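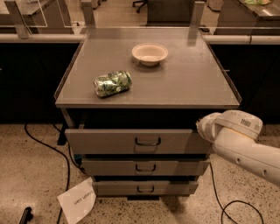 Drawer cabinet task, head view. Arm coming up to the top drawer from the right.

Re: [dedness-data] How many drawer episodes is enough?

On the question of stopping at 2,033 episodes, the Bokimura side wrote:

> We think the drawer set is close to done. Operators are averaging 49
> accepted episodes per shift and the loss has flattened out. Unless
> there are objections we would like to freeze the set, train on it, and
> move the arm over to the cupboard task. We can always top up
> later if the success rate on the held-out runs comes in low.

I object, a bit.

A flat loss tells us the model has got good at predicting what our operators do at this cabinet. I don't doubt that. I doubt it has learned much about drawers. I pulled 30 episodes at random and watched them through, and the same habits kept showing up. The arm comes in from the right. The handles are in the centre of each front and in most of the clips I watched the gripper ends up on the side of the drawer, near the front edge. That may be a perfectly good way to move it. If so, could somebody write it into the operator sheet, which still says "grasp handle"? We are labelling these episodes "open top drawer by handle" and I don't see how a language-conditioned policy is meant to make sense of that.

"We can always top up later" is also what was said about the Dvořáček set, and nobody topped it up.

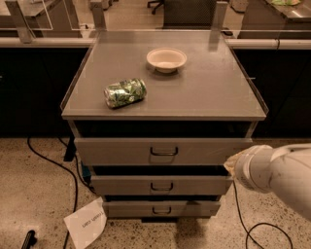
Lonerell, 09/07/2023

More on the same thing after going back to the clips, as I was asked on the call for something concrete.

Take the still with the gripper on the right-hand corner of the top drawer. Top drawer out slightly, middle drawer also partly open. Can on its side toward the front left, bowl farther back. From that one still I can't tell you whether the operator is pushing or pulling, and I have used this arm for a good while. The annotators work from the first and last stills of each episode plus the task string. Where the two stills look nearly alike, I suspect they are going with the string. I'd like us to relabel 100 episodes from the full video, blind to the string, and compare. If agreement is high I'll drop it and you can freeze.

Second, the middle drawer. The reset procedure says all drawers shut before each episode. Either we enforce that or we record the starting state as a field. I don't much mind which, but at present it is neither, and "close the drawer" means something different when two of them are ajar.

Third, the distractors. A can and a bowl on the top are fine, but swapping them about by a hand's width is not variety. Same cabinet, same speckled floor, same black counters behind it. I'd trade half the set for a handful of sessions at a different cabinet.

The held-out runs were recorded at this cabinet too, so please don't quote me the success rate on those.

I can do a share of the relabelling myself. The cupboard task isn't due until October, so I don't see what we lose by waiting.

--
dedness-data mailing list
Replies go to the whole list. Please trim quoted text.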